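Workshop notebook, Sunday, late shift
Naritent floor sealer, second round of samples 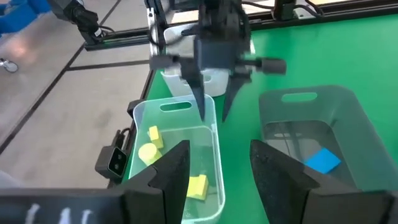
Where things stand

Second batch of offcuts came out of the humid cupboard at 6 this morning. The Naritent has gone on evenly this time. First batch had a bloom along one edge and I put that down to thinning it too far, so this lot went on straight from the tin with the short-nap roller. No bloom on any of them. Colour is a shade warmer than the Flevden pieces, closer to what the client has in the hallway already.

Sanding

Everything was taken to 200 grit before coating. Between coats I used a worn pad and stopped as soon as the gloss was off. The grey offcut was overdone at one corner and shouldn't be used for comparison — I've put a cross on the back.

Recoat times

Naritent: 16 hours and it still took a thumbnail. Tin says less, but it's been damp all week and the heater was off overnight.
Flevden: hard by the next morning, smells worse.
Baert: not tried again. The lid had rusted on and there was skin right through it. Binned.

Scuff test

Ran the Skaviteck wheel for 2000 turns on one Naritent piece and one Flevden piece, same weight on both. Flevden has a dull ring you can see from the doorway. Naritent has a fainter one that mostly buffed out with a dry cloth. I'd like to repeat this after a full cure before telling the client anything, as neither piece was properly hard when it went under the wheel.

Odds and ends

Wheel is wearing unevenly on the inside face. Needs dressing before the next run.
Roller sleeves are down to the last packet. Don't use the foam ones, they leave bubbles.
Rags are in the water bucket by the back door, please leave them there until they've been dealt with.

Next

Third coat on the remaining Naritent pieces, heater on low overnight. Water spots and vinegar after that, then red wine if somebody brings a bottle in.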